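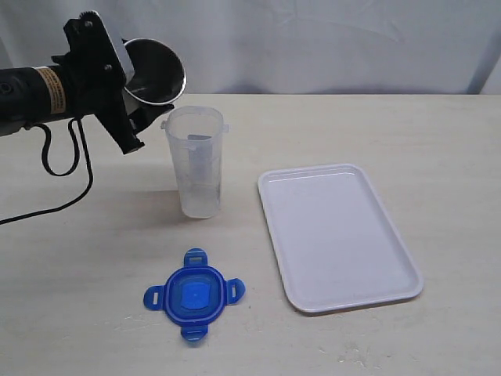

Los códigos de trato en el aula se han multiplicado en las universidades más deprisa que las pruebas de que sirvan para algo. El supuesto que los sostiene rara vez se formula: si el docente conoce la norma y el estudiante sabe dónde quejarse, las humillaciones en clase disminuirán. Nuestros datos del campus de Salcedo invitan a dudar de las dos mitades de esa frase. El código se envía por correo en septiembre, se cuelga en los tablones y se adjunta a las guías docentes, casi siempre en un cuerpo de letra que desanima a cualquiera. Su presencia recuerda a la de la etiqueta de advertencia, de texto pequeño, que lleva el brazo negro de la figura 1: consta que está puesta, y de ahí no se deduce que alguien la haya leído. Confundir ambas cosas es el error de medición que arrastran buena parte de las evaluaciones que hemos revisado, incluida la que acompañó al lanzamiento del programa Netoler.

### 4.2. Conocimiento declarado y conocimiento efectivo

El cuestionario se distribuyó en octubre mediante la herramienta Noklow a 335 estudiantes de segundo y tercer curso, de los que respondieron 288. Una mayoría cómoda afirmó conocer el código. Cuando se les pidió que indicaran, sin opciones de respuesta a la vista, ante quién se presenta una queja por trato vejatorio, solo 42 mencionaron el canal correcto. Los demás citaron al delegado de curso, al decanato, a un profesor de confianza o dejaron la casilla en blanco.

La memoria de Netoler recoge únicamente la primera pregunta. Con ella se puede escribir que el alumnado «está informado» y pasar a la página siguiente. Purificación Pacheco, que codificó con nosotros las respuestas abiertas, propuso una lectura más benévola: quien sufre una vejación buscará entonces el procedimiento, aunque hoy no sepa nombrarlo. Es posible. Sin embargo, nada de lo que tenemos permite afirmarlo, y las entrevistas apuntan en otra dirección. Varios participantes relataron episodios que el código tipifica con claridad (comentarios sobre el acento, bromas acerca del origen familiar, preguntas dirigidas siempre al mismo grupo) y no los asociaron con él hasta que el entrevistador lo mencionó.

### 4.3. El descenso de las quejas

El segundo argumento a favor del modelo es la caída de las quejas registradas en Fatico, la plataforma interna de tramitación, tras la sesión formativa del profesorado. La sesión dura 50 minutos, se sigue en línea y termina con un cuestionario que admite intentos ilimitados. Atribuirle un cambio en la conducta de docentes con décadas de oficio exige una fe que no compartimos.

Hay al menos dos explicaciones rivales. En el mismo curso, Fatico dejó de aceptar escritos sin identificar, de modo que quien teme por su calificación tiene ahora un motivo adicional para callar. Además, las quejas verbales que antes el personal de secretaría volcaba en el sistema pasaron a resolverse «de manera informal», fórmula que no deja rastro y que nadie supo definirnos por escrito. Con cualquiera de los dos cambios bastaría para producir la misma curva descendente sin que hubiera variado una sola conducta en el aula.

Iker Cuesta solicitó los registros desagregados por facultad y tipo de queja, con el fin de separar estos efectos. Se nos facilitaron los totales anuales. La comparación con el curso anterior, que en el informe institucional ocupa un gráfico a toda página, resulta por tanto imposible de reproducir.

### 4.4. Alcance de estas dudas

Nuestra muestra procede de un solo campus y excluye primer curso, donde cabe esperar un desconocimiento mayor, y también posgrado, donde la dependencia respecto del director de tesis plantea un problema distinto. Tampoco entrevistamos a docentes que hubieran sido objeto de una queja; su versión falta aquí igual que falta en la memoria de Netoler. No sostenemos que el código sea inútil. Sostenemos que los indicadores elegidos para defenderlo darían el mismo resultado si lo fuera, y que mientras no se publiquen los registros completos de Fatico la cuestión seguirá abierta. En la sección 5 se detallan las variables que habría que recoger.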